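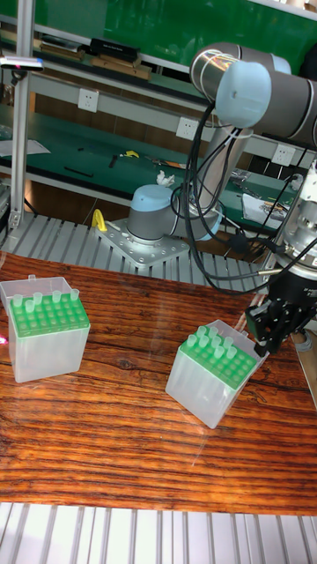

Half-Empty Boxes: The Case for Consolidating Pipette Tips

28/11/2018

Pipette tips are bought by the case and discarded by the handful, and between those two events they sit in racks. Most laboratories track the first figure closely. Few track what happens in the rack, where a box that started the morning full can spend weeks on a shelf with a single row left in it.

The teaching laboratory at Clestasstead went through its shelves in July and found 40 partly used boxes. Put together, they held 646 usable tips. The stockroom had placed a reorder for the same size the week before.

Partial boxes accumulate for a simple reason. A user planning a full plate wants a full rack, opens a new box, and pushes the old one to the back. A multichannel pipette makes this worse. It picks up a complete row or column, and a row with two gaps in it is no use for that purpose. The leftovers are suitable only for single-channel work, and single-channel users also tend to reach for the new box.

Consolidation means moving tips from one rack to another until one box is full, or at least filled in whole rows, and the other can be reloaded or recycled. It is slow work. Each tip has to be lifted near its wide end, kept upright, and lowered into the hole without the point touching the rack surface. A tip that catches the edge of a hole can bend at the narrow end, and a bent tip delivers the wrong volume.
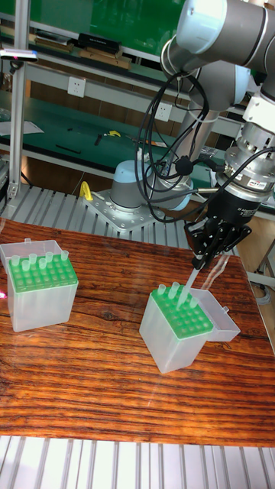
What can be combined

Tips should be merged only when maker, volume and lot all match. Two tips that look the same in the hand may differ in bore or in the fit of the collar. Filtered and unfiltered tips should never share a rack.

Sterility is the second limit. Once a lid has been opened on an ordinary bench, the contents are no longer sterile, and combining two such boxes does not restore them. Consolidated racks are suitable for gels, dyes, buffers and practice plates. If the tips are rated for it, the filled box can be autoclaved with the lid closed and the date written on the side.

Filling order matters too. Start at the back row and work forward, one complete row at a time. The hand then never passes over standing tips, and the remaining count can be read at a glance. Tips scattered across the grid are harder to count and easier to knock.

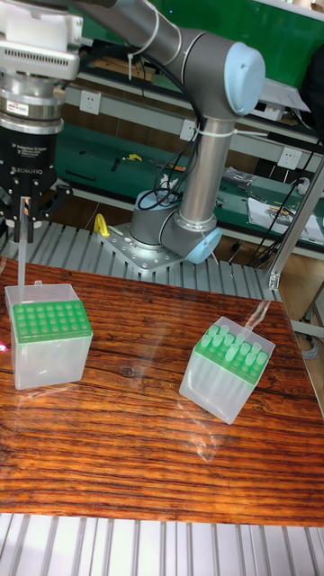
Tip transfer between two green-racked boxes. One tip lies across the corner of the right-hand box.

A tip found lying across a rack goes in the waste. The same applies to any tip that has touched the bench.

Racks and refills

Box design has some effect on the work. The Bokumow rack has a slight chamfer around each hole, which guides the point in. The Wundano insert has straight-sided holes and needs better aim, but it lifts out cleanly for refilling. Lenihan sells stacked refills at 975 to the carton, for use with existing boxes. At Clestasstead, 13 of the older boxes had cracked hinges and were withdrawn.

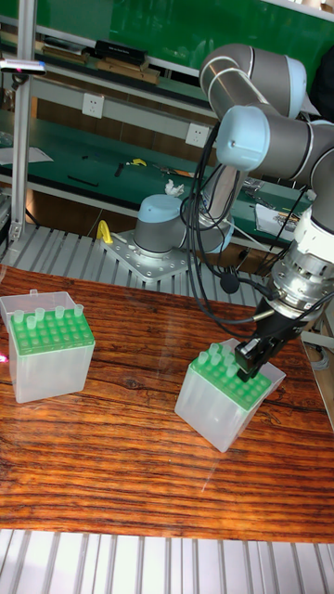 Is it worth consolidating low-cost tips?

At the lowest prices the saving in tips alone will seldom cover the labor. The stronger argument is shelf space and an accurate stock count, so most laboratories will do better to set a threshold, such as two full rows, and consolidate only the boxes that fall below it.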